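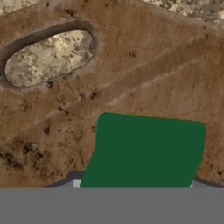 Figure 5. Simulator view from the wrist camera: green block between the fingers, oval slot at upper left.

Section 5: Block dropped or jammed at the slot

Use this section when the Ruchti arm stops during the slot task with the message HOLD LOST or SIDE LOAD HIGH. Both faults can come up in the simulator and on the real cell. Always clear them in the simulator first.

CAUTION: On the real cell, press the stop button and lock the gate before you reach in. HOLD LOST does not take power off the arm. The fingers can close again without warning.

5.1 What the faults mean

HOLD LOST means the fingers closed further than they should with a block between them. The block has slipped, turned or fallen.

SIDE LOAD HIGH means the wrist felt a sideways push above the set limit. The usual cause is a block pressed against the rim of the slot at the wrong angle. The slot runs at a slant to the gripper, so the wrist has to turn before the block goes down. If the turn is skipped, the block lands across the rim and the arm keeps pushing until the limit is reached.

5.2 Clearing the fault in the simulator

1. Pause the run. Do not press Reset yet, as this wipes the wrist view and the last positions.
2. Open the wrist view and compare it with Figure 5. Check that the block sits between the two fingers and that you can see the slot.
3. Open the Log tab and find the last line marked TURN. If there is no TURN line after the last GRIP line, the wrist did not turn. Go to 5.3.
4. If there is a TURN line, read the finger gap on the line below it. If the gap has dropped by more than 2 mm since the GRIP line, the block slipped. Go to 5.4.
5. Save the log under the run number, then press Reset.

Note: The top surface and the floor under it both have a speckled pattern. Slot finding sometimes takes a dark patch in the surface for the edge of the slot. If the marker in the wrist view is not on the slot, raise Edge Size one step and run the search again.

5.3 Wrist did not turn

1. Open Task Settings and select Approach.
2. Check that Turn Before Lower is ticked. Version 2 of the task file was sent out in December with this box clear.
3. Save the file under a new name. The arm will load the old copy if the name is the same.
4. Run the task at slow speed and watch for the TURN line in the log.

5.4 Block slipped in the fingers

1. Select Grip and read the closing force. The starting value is 79 per cent.
2. Raise it one step at a time. Stop as soon as the gap holds steady through the turn.
3. On the real cell, wipe both finger pads with a dry cloth. Change them after 1,000 grips or when the edges lift.

CAUTION: Do not raise the side load limit to make the fault go away. At the Tedevholm site the limit was turned up after repeated stops, and the arm bent a finger mount on the next run. The limit is now locked and can only be changed by Amedeo Farina or Faith Kinyua.

5.5 Going back to the real cell

1. Complete five runs in the simulator with no fault.
2. Copy the task file to the cell and check the version shown on the panel.
3. Do the first run at slow speed with one person at the stop button.
4. If either fault comes back, leave the arm where it stopped and send the log to Mwanaisha Muriithi.

Section last changed January 2020. Checked by Naomi Mushi.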